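Progress report, February
Project: collection of two-hand manipulation examples
Prepared by Plaltmont for Flikar

1. Summary

In this period the collection has moved from the preparation phase to the regular phase. We have recorded 3547 examples in total, of which 438 were rejected at review. The first delivery of 1000 accepted examples was made to Flikar as agreed. The work is on schedule, but we ask for your decision on two points, which are given in section 5.

2. Collection work

The tasks are done at a table, with small things of daily use. The operator controls both hands of the robot and performs one short task per recording, for example wiping a whiteboard, moving a packet to the other side of the table or putting a cap on a marker. We now have 15 task types. Before each recording the objects are placed again in a new arrangement, so that the model does not learn only one position.

We have paid special attention to soft and crumpled objects. Rigid boxes were learned quickly in the first training, while snack bags and wrappers gave poor results. For this reason the share of soft packaging was increased from the start of February.

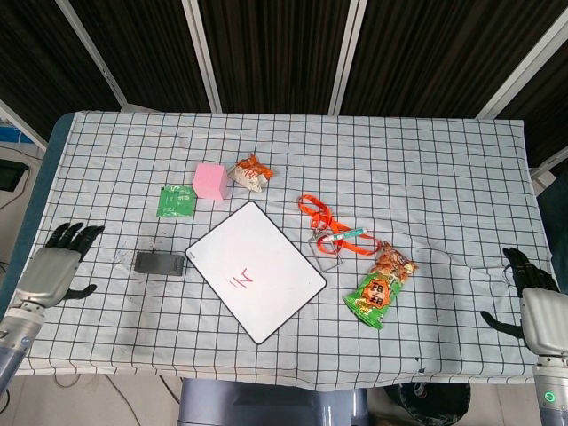 The whiteboard tasks need more time than we had planned. The operator must hold the board steady with one hand and wipe with the other, and the pressure is difficult to judge by eye. Many of the rejected recordings come from this group. We have rewritten the instruction for operators and added a short practice before each shift, and the rejections have become fewer.

3. Review and labels

Each recording is watched by one reviewer, who was not the operator. The reviewer marks the beginning and the end of the task and writes one sentence about what was done. We use the Bromex labeling tool for this. It is stable, but the export is slow with long recordings, and two times we had to repeat it overnight.

The sentences were not uniform at first. One reviewer wrote "sponge" and another wrote "eraser" for the same object. We have made a common word list and corrected the older labels according to it.

4. Problems

The calibration of the left hand moved slightly during the period. It was noticed at the morning check, and the recordings of the previous afternoon were removed from the set. The check is now done also after lunch.

5. Points for decision

a) Should failed attempts be delivered together with the successful ones, under a separate label? We think they can be useful for training, but the contract does not mention them.

b) May we begin the tasks with the lanyard and badge holder earlier than planned? The operators are ready for them.

We would be thankful for an answer before the next delivery is prepared.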